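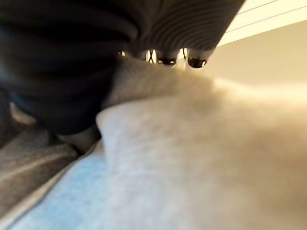

2 min read

Progress report to the Vudenum fund, March: folding cell at Trernness

The cell is running again. I would not yet call it fixed, and I'd ask the fund to read the numbers below with that in mind.

At the last report we had stopped work on thick textiles. The Drillau hand was dropping fleece and plush pieces partway through a lift, and the supplier's advice was to raise the closing force. We tried that first. Drops went down for two days and then came back, this time with pulled fibers, so we put the force back where it was.

Since then we have done three things. The ribbed dark covering on the hand was taken off, cleaned of lint and refitted. The fingertips were wiped and checked for play, and one was reseated. The approach height was lowered so that the hand presses into the pile before it closes. With a fluffy piece lying over flatter cloths, the hand now sits right down in the material, and the wrist camera sees little except its own underside and fabric. The Nimri software was set up to judge a grasp from that camera. I doubt it can do so at this distance, and we have asked for the grasp check to use motor current instead.

Results since the restart: 1,841 lifts, 13 drops. Before the work we were seeing that many drops in a morning. It looks good on paper — but most of those lifts were thin cloth, which never gave us much trouble. On thick pieces alone we have 72 lifts and 7 of the 13 drops. That is too few to support the claim in the supplier's note that the problem is closed, and the rate is not one I would sign off on.

Upkeep has also grown. Lint gets into the grooves of the covering faster than the manual allows for. We now clean it every Thursday before the first run, and the cell is down while we do it. This time was not in the original plan.

Next period: a longer run on thick pieces only, with the force left alone. We are not asking for more money yet. The second hand should stay on hold until that run is done.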